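Gildale Household Storage Evening
Speaker notes - small racks for jars and tins
Speaker: Gerrit Van Loon
Slides: Su-chen Yuen
January 18, 2020

Start when the lights go down. Handouts are on the side table, do not read from them.

Opening. The talk covers one piece of furniture, the small free-standing rack, and what can sensibly be kept on it. It does not cover wall shelves, drawers or carousels. Zyanya Chávez dealt with drawers last March and her notes are still available from the Gildale desk. Questions at the end, except on measurements, which can be taken as they come up.

Definitions. "Clear height" is the distance from the top of one shelf to the underside of whatever is above it, including any rail that hangs lower than the shelf. "Working height" is clear height less the space needed for fingers. For a jar gripped round the body, finger space can be small. For a jar lifted by the lid, allow 23 mm. Pause here, as people write this down.
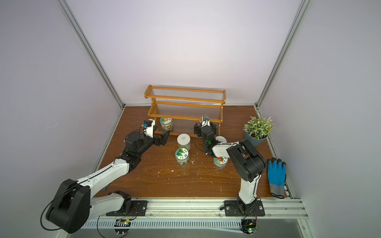 Loading order is the first decision and it is usually made badly. The common method is to fill the top shelf, then the next, and put the remainder wherever it fits. The result is a rack with its weight at the top and the space at the bottom wasted. The space under the lowest shelf should be treated as a storage position in its own right, with its own clear height. The jar with the green and white label is in that position, near the left end, while the others are still standing out on the table. Heavy glass can go there first. It has no shelf to load and it is stopped from wandering by the side frame. The drawback is reach: the hand has to come in low, and anything tall in front has to be moved. Measure the gap before buying jars to suit it.

Labels. Mention the two schools briefly. Crisóforo Valdovinos labels lids only, which works below elbow height. Faustino Palacios labels the front only, which works above it. On a low table rack both are needed, as the lower jars are read from the front and the upper ones from above. Do not get drawn into label printers.

Shelf material. Solid board shelves hide what is beneath them. Clear shelves let light through, but a ribbed surface also throws it back, and under a strong lamp the view down through it is poor. Ask who has clear shelves at home.

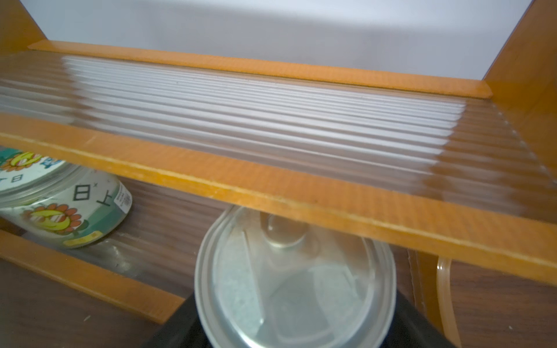 Ribbed clear shelf behind the front rail. Can on its side in the compartment below.

Points to make, in this order. The front rail is broad and, looking down from close up, covers part of what is stored below. Clear height should therefore be taken at the rail. Nicks on the rail face are cosmetic and do not need filling. Tins laid on their sides save height but use depth, and they want a stop at each end - a folded strip of card is enough. The printed side should be turned outwards. Sunflowers and the characters 日上 can be found quickly, a seam and a barcode cannot.

Test figures, if asked. The Jorkum rack took 106 loadings at the Quintero workshop before the first joint was retightened. The Pronance rack has not been through the same test and should not be compared with it.

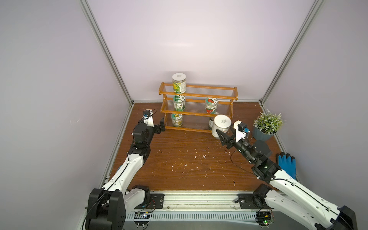
Page 7

Placement on the shelves. Jars at the ends, next to the side frames, leave the centre free for the hand. The green tree label and the red strawberry label share the middle shelf in this way, one at each end. A jar going in at the front has to be tilted if the shelf above is close, and the one behind it is then out of sight. Front and back pairs should hold the same kind of thing, or the back one will be forgotten until it is out of date.

Cleaning. Lift the rack off before wiping the table. Crumbs collect under the lowest shelf. Clear ribs are brushed along their length, never across.

Close with the measuring exercise, 9 minutes. Tapes are in the blue box and must be counted back in.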